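Garment handling cells – what happened to your staffing?

dovov_line
We run serviced apartments. Turnover includes beds, linen and the guest and staff clothing that goes back on hangers. Plistholm is the first site where a two-arm unit does the hanger work and a person does the rest. Before, one attendant did both. Target is 40 garments per shift on the unit.
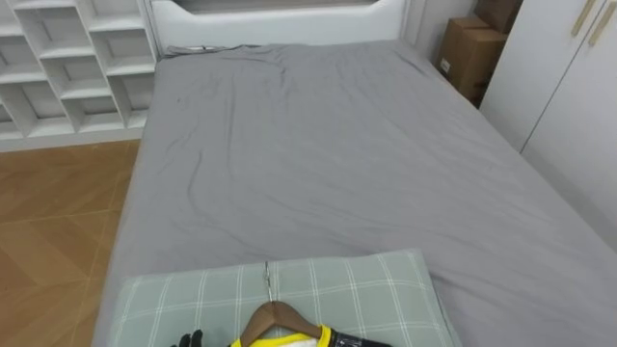

The attendant's job description now says "preparation and exception handling." In practice that means laying out the hanger, checking the collar and signing off. Pay grade has not changed. I would like to hear from other sites before the November review.

sarno77
Same split where I work. Logged 2583 garments, and the exceptions were mostly collars and slippery linings. The attendants lost the easy part of the shift and kept the awkward part. Ours asked for a regrade and got it.

k_plist
Disagree. Shoulder complaints at our site went down once people stopped hanging shirts for hours. Same grade, less strain. I don't see the case for a regrade.

sarno77
Less strain, more judgment calls. Grade by the second one.

dovov_line
Our hanger step is done on the bed, on top of a pillow – no separate table. Layout is hook toward the headboard, neckline up.
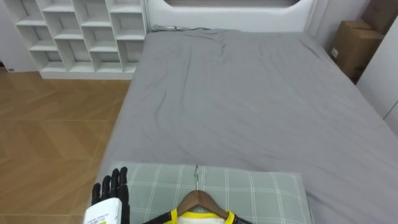

Photo: Dovhaniuk Site Services

The open question is who owns a bad result. Right now the attendant signs, so the attendant gets the note.

k_plist
That part I agree is wrong. Log machine faults separately. We allow up to 10 per shift before the unit is pulled, and none go on a personal record.

sarno77
Do that first. Then argue about the grade.

dovov_line
Will put the separate log in the review. The regrade goes in as its own item.

Contact | Copyright 2023 Sarno Workplace Boards | Back to top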